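Collecting Hand-Held Gripper Examples for the Mallero Policy
Hemant Gautam, Weronika Sikora, Clodagh Ó Briain
Mar 8, 2021

3. Data collection

We recorded 1029 episodes at the white table in the lab. Each one starts with the gripper open and ends when the operator presses stop. Weronika and Hemant did most of the recording, and Clodagh checked the files in the evening. 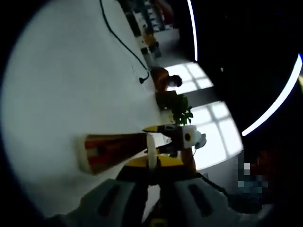
Episodes were dropped if tracking was lost or if the fingers closed before the object was between them. After this step we had 488 left — fewer than planned, but enough for a first training run.

3.1 Two-gripper tasks

Long, flexible items were recorded with two operators and two grippers. The recordings had to be lined up in time afterward, and our first script got this wrong for 4 sessions. 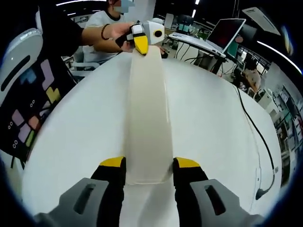 Why not use only one-gripper episodes?
The policy has to learn how two hands share a task, and one-gripper episodes contain no examples of that.

3.2 Labels

Each episode has a task name and an operator number. Around 200 still need a task name.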